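Talks > Spring Meeting > Speaker Notes

We use cookies to keep you signed in and to count visits. Accept | Manage settings

The Hedge That Came Back: speaker notes
Gertraud Eberhard

Title slide up while people sit down. Water on the left. Start on time even if the back rows are still filling, they always catch up.

Opening. Say good evening, say thank you to the Nistham group for the invitation and for the soup. Then go straight in with the question: who here has walked past a hedge today? Wait for hands. Then: who could name three things growing in it? Hands go down, people laugh, and we're off.

Tell them I couldn't have named three either when I moved to Sitach. I thought a hedge was a green wall you kept the cows behind! It took one winter with a billhook and very sore thumbs to find out what I'd been walking past (blackthorn, mostly, and it lets you know).

Slide 2, the map. Our lane runs from the Brunner farm down to the ford. On the oldest map I could find it's hedged on both sides the whole way. By the time I arrived there was a ragged line on the east side, with gaps you could drive a trailer through, and on the west side a wire fence and some nettles. Point at the gaps. Go slowly here, people like maps and want to look.

Slide 3, what we planted. 3685 young plants over four winters. Hawthorn is the backbone, then blackthorn, hazel, field maple, dogwood, spindle and a little dog rose. Bare-root whips, knee high, in a double staggered row. Hold up the whip I brought and pass it round. Somebody will ask if it's dead. It isn't, it's March.

Say something on planting itself, but keep it short. A slit with the spade, root in, heel down, next one. A pair of people get into a rhythm and it's a lovely way to spend a morning. The roots must not dry out in the wind, so they stay in the bag until the second you need them. We lost 307 in the first winter and I'm fairly sure most of those were sitting in an open bag while we drank tea. Own up to this cheerfully.

Slide 4, mulch and guards. I could talk for an hour and must not. Wood chip, thick, kept off the stems. Guards where there are rabbits or hares, and take them off again when they've done their job! Old Brunner let us have the chip from his fallen poplars and the worms thought it was Christmas.

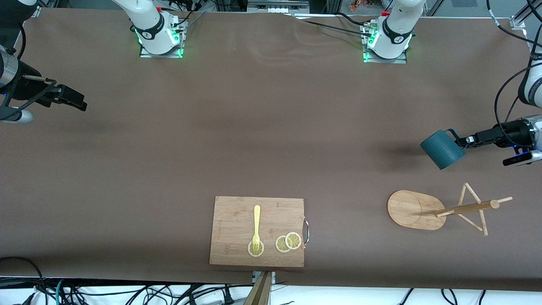 Slide 5, laying. Now the fun part, so speed up a bit and use your hands. Once the stems are as thick as a wrist you cut most of the way through, low down, on a long slant, and lean the stem over until it lies along the hedge. A thin strap of bark and sapwood is left holding it to the root. It looks like murder. Then in spring the whole thing bursts into leaf, and new shoots come up from the stump as straight as pencils. I still go out and check every morning in April as if it might have changed its mind.

Show the cut with the hazel rod and the small saw. Careful with the front row. Mention that you always lay uphill if there's a hill, and that styles vary from one valley to the next and people get quite heated over stakes and binders. If anyone in the room learned a different way, ask them to come up and show us. At Barnum a man in his eighties did exactly that and it was the best part of the evening.

Slide 6, who moved in. Nests first. Then the brown hairstreak, which lays its eggs on young blackthorn, tiny white dots in the fork of a twig. We go looking in January with hand lenses and cold noses. The first year of looking we found none. The second year, 169. I shouted so loudly that the dog ran home. Pause here, because people do like that bit, and then explain why timing matters: if the whole hedge is trimmed hard every fall, the eggs go with the trimmings. Cut a third each year and leave the rest.

(If running late, skip slide 7, bank voles, and go to 8.)

Slide 7, bank voles. They ate the bark off eleven hazels. We forgave them — the barn owl didn't.

Slide 8, before and after. Same spot by the ford. Say nothing for a moment, let them look. The finished stretch is 667 paces, by my stride, and you can now walk the whole of it in August without seeing the field on the other side.

Close with what they could do where they live. A gap of one yard takes five or six plants and half a morning. Ask the farmer first. If you have a garden fence, grow a hazel against it and see who turns up. The plant list is on the table by the door, and so are the spare whips in the wet sack — take some home, please, I don't want to carry them back to Sitach.

Questions. Likely ones: ivy (leave it), ash (we stopped planting it), how long until it can be laid (eight years or so on our soil, longer on the dry end). Lights up, hall locked at ten.

14 comments | 52 shares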